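Plastic cups for a kids' party drinks table – which color for which drink?

Tarcísio Paiva
Apr 6, 2022

Hi all! I'm setting up the drinks table for my daughter's birthday and I want every drink to have its own cup color so the kids don't mix them up. I'm so excited about this, it's going to be such a cheerful table! There will be water, milk and one dark soda. We have 44 cups to hand out and only 2 hours in the room. Has anyone done it this way? And do the cups need names on them too?
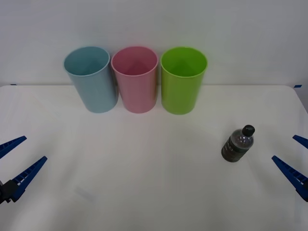

Cauã Caldeira
Community helper, Tableware & Parties

Oh, I love doing it this way! Tall straight cups in plain matte colors look great on a white table. Your row goes blue, pink, green, and I'd give blue to the water, pink to the milk and lime green to the soda (kids run straight for the green, you'll see). Put the row near the wall and keep the bottle up front on the right, so whoever is pouring can get to it and small elbows don't reach the cups first.

Names, yes, if the kids are over five. Under that they just remember the color. I write on masking tape – marker straight on the plastic was a pain to scrub off last April. Fill them halfway and have a cloth ready!

Plilska
New member

we did stickers. came off in the wash but fine for one day

Holanda
Member

Don't stack them while they're damp, ours got stuck and it took 2 of us to pull them apart. Lovely idea though, have a great party!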